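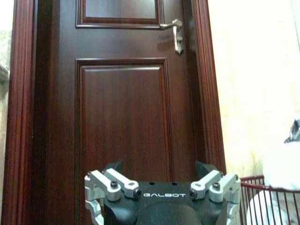 Dark doors make a hallway look like a law office, one letter to this magazine declared last November, and the sooner every one of them is painted white the better. The letter ran to a page and a half. It had a lot to say about light, something about resale value, and a passage on "dated red wood" that I read out loud to my family, who agreed with it.

I live with dark red doors. I did not choose them, and for a long while I assumed the letter writer was right and I was simply too lazy to do anything. Then I started asking what "doing something" would cost and what I would get for it, and I have been in a bad mood about doors ever since.

## The glow, and what it hides

You know the kind. Reddish brown, glossy, a big raised panel with stepped molding around it, more molding up both sides of the frame in little parallel grooves. A silver lever where a brass knob might once have gone. Against a cream wall it has a certain weight to it. It looks like a door that means to stay closed.

People call this finish mahogany. Mostly they mean a color. In the showrooms I visited, the word was on doors of solid wood, on doors of something pressed with a thin face of something nicer, and on one door that was a printed film over a core the salesman could not name. They were lined up together under warm lights, and from six feet away I couldn't have sorted them. From one foot I could have made a guess, and the trade would rather you stood at six.

There are some ways to check. Look at the top edge, if you can get on a chair, where finishers get careless. Look at the bottom of the hinge cutout. See whether the grain on the panel runs into the molding as though they were drawn with the same pen. Weigh the door in your hand by swinging it slowly, though a heavy door proves less than people think, as plenty of composite cores weigh more than pine. And ask the seller what is under the finish, and write down the words used. "Real wood look" is a phrase with one honest word in it, and the word is "look."

## What the quote said

Lullerham has two places that will come to your house and give you a price on interior doors. I had both out. The first wanted to replace everything with white slabs and was done measuring before I had finished making coffee. The second was Gruline, which sells what it calls door renewal. Renewal means they take the doors away, strip them, spray them, bring them back and hang them again.

The Gruline quote came to $2,312. I asked what portion of that was stripping and got a long answer about craftsmanship. I asked again and got a breakdown, in which "preparation and finish care" was the largest line and the one with the least written next to it. I asked whether finish care was a thing that happened to the door or a thing that happened to the invoice. We parted politely.

I don't think Gruline is crooked. I think it has noticed, as a lot of businesses have, that a household will pay for a word like "renewal" when it would balk at "paint." The doors in my house open. They close. They latch, most of them on the first try. It is hard to say what about them had gotten old, apart from the opinion of people who write letters.

## The light argument

White doors do bounce more light than dark ones. I will give the painters that. But a hallway door is usually at right angles to the window that lights the hall, or it's behind you, or it's standing open against a wall where nothing hits it at all. I hung white bedsheets over my own doors for a weekend, a thing I recommend to anybody holding a quote. The hall looked brighter for the first evening. By the second day I had stopped seeing it. What made a difference I could still notice on Sunday was a stronger bulb in the ceiling fixture, and that came out of the kitchen drawer.

The resale argument is worse. Every article that says white doors raise the price of a house seems to be quoting another article that says so. I followed the trail back as far as I could and ended up at a paint blog that had asked its own readers. Its readers, it will not surprise you, liked paint.

There's also the matter of going back. A dark door can be painted white by anybody with a weekend and a decent brush. A white door with molded panels can be brought back to wood only by somebody with far more patience than I have, because paint gets down into every step and groove and sits there. If you have the smallest doubt, the doubt should win. It can always lose next year.

## Dirt, which is real

Now for the case against my side, as I try to be fair about it.

Gloss shows everything. Stand at a polished dark door with the light coming from one side and look just around the handle, and you will find smudges and dull patches where hands have been. White doors get handled just as much, and they go gray around the lever, but they do it slowly and you can pretend. On a dark shine there is no pretending. I wipe mine and an hour later there's a thumbprint, always in the same place, always a little below the lever, from the person who pushes the door with one hand while holding a phone in the other.

And the grooves collect dust. The flat part of a panel is easy. The molding around it is a set of tiny shelves, and the vertical grooves in the casing hold a fine gray line that a cloth slides right over. A soft paintbrush, dry, is the tool for that. Top to bottom, then the cloth.

What you do not need, as far as I can tell, is a special product. I tried the one everybody around here seems to have under the sink, Lallex, which promises on its label to "feed" the wood. I'd like to know how. A finished door is sealed under its finish, and if the finish is any good, nothing you rub on the outside is getting in to feed anything. What Lallex did on my door was leave a layer that looked lovely until someone touched it, at which point it showed the whole hand. I took it off with a barely damp cloth and a drop of dish soap, then dried it with a towel. The soap did what I had wanted the Lallex to do.

If you've been using a polish for years and the door looks cloudy, that may be the polish. Clean a small patch low down on the hinge side, where nobody will look, and compare it to the rest in daylight before you decide your finish has failed. I would bet a fair number of "worn-out" doors are just wearing too much.

## The hardware question

Fashion has a go at handles too. Brass was wrong, then silver was right, then black was right and silver was wrong, and by the time you've changed them all it will have moved on to something with a texture.

My own view is that you should leave a lever alone if it springs back level and doesn't rattle. A long backplate in particular is a trap. Whatever is under it is likely to be a different color from the wood around it, which has been getting sun and hand grease all this time, and you'll probably find old screw holes as well. Take off a tall plate and put on a small round one, and you've bought yourself a patch of fresh-looking door in the shape of the thing you removed. Then you will need somebody to match a stain. Then you'll be reading a quote with the word "renewal" on it.

I learned this at Paucar, the salvage yard out past the Lullerham rail bridge, where a whole wall of doors leans waiting for buyers and nearly every one has the ghost of an earlier handle on it. It's a good place to go before you spend money. You can see what different finishes look like after a hard life, with no lighting to flatter them. You can also see what people throw away. I found a pair of dark paneled doors there with nothing wrong beyond a scrape at the bottom, tagged at $200 for the two. In a showroom, new, I'd have been shown something hollow for that and told it was a classic.

I didn't buy them. I have enough doors.

## If you still want to

Some of you will paint anyway, and a few will be right to. A windowless landing with dark doors on every side is a gloomy place, and I wouldn't argue with anyone who has to find the bathroom on one at night. If you go ahead, do one door first, the least important one, and live with it for a month. Clean it well before anything else. Scuff the gloss so the primer has something to hold, and use a primer meant to block stains, as red tones are known for coming up through white and turning it the color of a Band-Aid. Take the lever off instead of taping around it. Do the molding before the flats.

And get the price in writing, per door, with every line explained in words you could repeat to a neighbor.

My own plans are smaller. I bought a soft brush and changed a bulb. One door still needs a second push before it latches, and I have been meaning to look at the strike plate.

*From the home pages, March 2018*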